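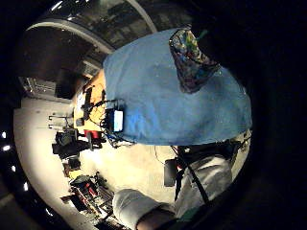
Arranging Flowers at a Shared Desk: What a Covered Work Surface Changes

Project report, Workplace and Domestic Tasks module
Submitted 03/02/2023

1. Background

Our group was asked to choose an everyday task done with both hands and to look at how the work surface affects it. We chose putting a small bouquet together. It needs few materials and fits on a desk, and most people have done it at least once without being taught.

The task sounds easy, but stems are awkward. They are long, they roll, and the flower end is the part that should not be pressed or dragged. A person usually holds the bunch steady with one hand and brings in the next stem with the other. If the surface is slippery or crowded, the work slows down.

We named the project Willa so that our files would not get mixed up with those of the other flower group. Their project is called Memon and deals with wrapping paper and ribbon, so there is little overlap.

2. Materials

The base of the setup was a wooden desk with a blue covering over part of it. We wanted a plain color that leaves and petals would stand out against. The covering wrinkles, and we smoothed it at the start of each session but did not tape it down.

The stems came from Resmont, a shop near campus. We had a budget of 2,000 for flowers, tape and small supplies, in local currency, and spent 1,974 of it. Most went on flowers. The rest paid for a second pair of pliers and some replacement tape.

3. How the sessions were run

We held 19 sessions, starting in November. Each one began with the loose stems laid out and ended when the person working was satisfied with the bouquet. We set no time limit and gave no picture to copy. Our early idea was to ask for a fixed design, but in the trial run people spent more time looking at the sheet than at the flowers, so we dropped it.

We wrote notes on three points: where the stems were laid, how the bunch was supported, and what else was on the desk at the time.
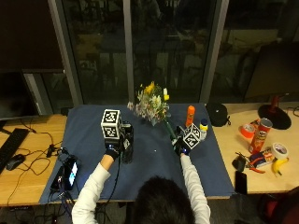 Figure 2. A stem in the right hand, with the bouquet standing on the mat beyond it.

4. What we noticed

Stems laid at an angle to the front edge were easier to pick up than stems laid parallel to it. With parallel stems, people often took two at once and had to put one back.

Holding the stem low gave more control over where the end went, but the bloom then swung about. Holding it high did the opposite. Several people changed their grip halfway, and this was when most petals were lost.

The space around the bouquet matters too. In Figure 2 an orange can with a white cap and a small white bottle are standing to the right of the bouquet, on the side the stem is coming from. Over on the bare wood there is a good deal more – tape, a Pringles can, a banana, red-handled pliers. We found that things on the wood bothered people much less than things on the mat. They treated the edge of the mat as the edge of the job, although we had not told them to.

Cleaning up was quick. Small bits of leaf showed up well against the blue and could be picked off by hand.

5. Problems

Our notes are uneven. The first sessions have a full page each and the later ones only a few lines. We also reused stems between sessions to save money, so some bouquets were made with softer flowers than others. We handled up to 200 stems in all, counting the reused ones again each time.

6. Next steps

We would like to repeat the task on bare wood with the same flowers, and then with a smaller mat. A student from the Skenda project has offered to lend us one in gray. We would also mark a strip on each side of the bouquet and keep it clear in half of the sessions, then compare how often a stem has to be put down and picked up again.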